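okay so a few people asked how the no-car month went and I've been putting this off because it's long. thread, I guess. get a drink

Background: my car died in April. The mechanic quoted me more than I paid for the thing, and I said fine, I'll do a month without one and see. I live 208 steps uphill from the nearest bus stop (I know because I counted them out loud the first night, with groceries, swearing)

Week one was all enthusiasm. I bought a rain jacket! I bought panniers before I owned a bike! My friend Jocelyn Arsenault lent me her old Nørgaard, a big heavy city bike with a bell that sounds like a hotel front desk, and I rode it to work feeling like a person in a yogurt commercial

Then it rained for most of week two and I learned that "water resistant" is more of a mood than a promise

Biggest change by far was food shopping. With a car I'd go once and fill the trunk. On a bike you think about every single thing. Is this can worth carrying up the hill? Do I love this melon enough? I got very into snacks that are mostly air

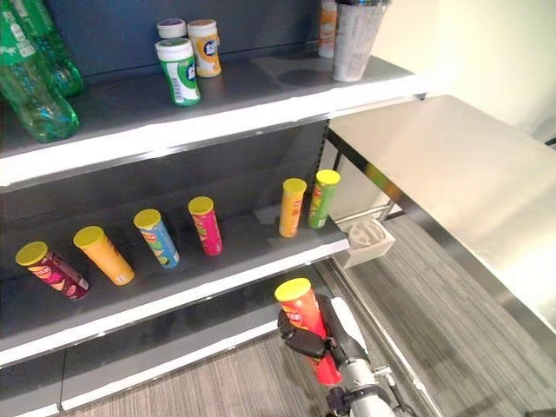
Chips in a can. Light, stackable, very hill friendly.

Soda, on the other hand, is basically paying to carry water. I gave it up by day nine and I'd love to say it was for my health

Money stuff, since Fadi Sayegh is going to ask anyway (hi Fadi). I was spending over 300 a month on gas, insurance and parking. Bus pass was 80. Then I spent 200 on the jacket, panniers, lights and one very regrettable helmet, so the first month was close to a wash. Month two should look better if I can stop buying gear

The bus! I have opinions about the bus. The 7:40 is lovely, everyone's half asleep, the driver says good morning. The 8:10 is a cage match. I will get up half an hour earlier for the rest of my life to avoid the 8:10 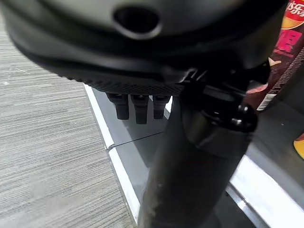 and the evening one is different again, because by then people want to talk. I've had a full conversation about gutter guards with a man whose name I never got. He was very persuasive. I rent an apartment and I still looked them up

Things I missed: singing in the car. Leaving an umbrella in the back seat forever. Going to the Arkwood trails on a whim – there is a bus, but it goes twice a day and the second one is so you can get home

Things I didn't miss: parking downtown, the check engine light, that smell

Also my legs hurt for two weeks and then just stopped hurting, which felt like a prize. I now take the hill in one go if nobody's watching and I can make any face I want

One tip if you're trying this: shop small and often, and put the little round stuff in your jacket pockets so it doesn't get squashed at the bottom of a pannier
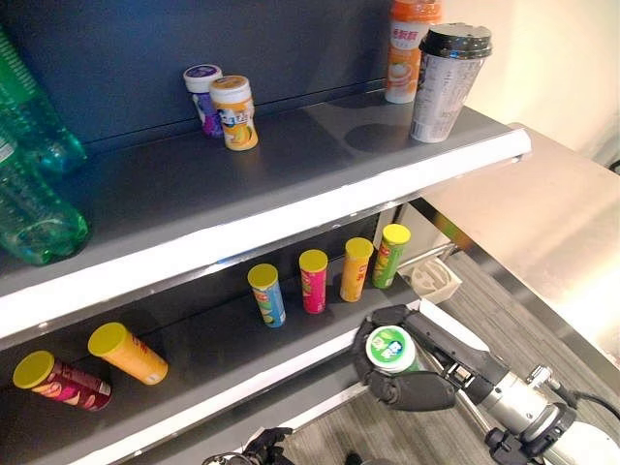 Green lid, pocket sized. My kind of groceries.

So am I getting another car? Ask me in January. For now I've told Jocelyn I'm keeping the bike until she physically comes and takes it, and she said she lives up a hill too so good luck to both of us

replies open, please send me your rain pants recommendations, I'm begging

Contact | Copyright | Back to top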